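Der Dampfkorb

Im November kam der Brief von der Hausverwaltung Flostorel. Die Heizung im Vorderhaus werde erneuert, man bitte um Geduld.

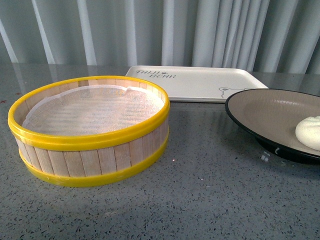

Meine Mutter hatte ihr Leben lang nicht um Geduld gebeten, und sie hatte auch keine. Sie zog zwei Pullover an und ließ den Herd laufen. Als ich am Sonntag kam, waren die Scheiben beschlagen, und im Flur roch es nach Hefe. Der Korb mit den gelben Rändern stand auf der grauen Arbeitsplatte, innen mit dem weißen Netztuch ausgelegt, so wie mein Vater es immer gemacht hatte. Ich hatte gedacht, sie hätte ihn nach der Beerdigung weggegeben.

»Setz dich«, sagte sie. »Es dauert noch.«

Ich setzte mich. Sie erzählte von der Nachbarin, die nach Utano ziehen wollte, zu ihrem Sohn, in ein Haus mit Fußbodenheizung. Utano liegt 100 Kilometer entfernt, für meine Mutter hätte es auch Australien sein können.

»Und du?«, fragte ich. »Würdest du hier weggehen?«

Sie formte die Teigkugeln, ohne aufzusehen. Der Kater, Kong, saß auf dem Stuhl meines Vaters. Früher hatte er dort nicht sitzen dürfen.

»Dein Vater hat die Knödel immer zu fest gemacht«, sagte sie. »Ich habe es ihm nie gesagt.«

»Er hat es gewusst.«

»Meinst du?«

Ich wusste es nicht. Wir warteten ungefähr 5 Minuten, dann noch einmal so lange. Im Radio kam Werbung für Pruteo, und sie schaltete es aus. Draußen luden Männer Rohre von einem Lastwagen.

Als die Knödel fertig waren, stellte sie zwei Teller hin und nach kurzem Zögern den dritten zurück in den Schrank. Wir aßen mit Pflaumenmus. Sie waren locker und ein wenig zu süß. Ich nahm noch einen, und sie fragte, ob ich am nächsten Wochenende wiederkäme.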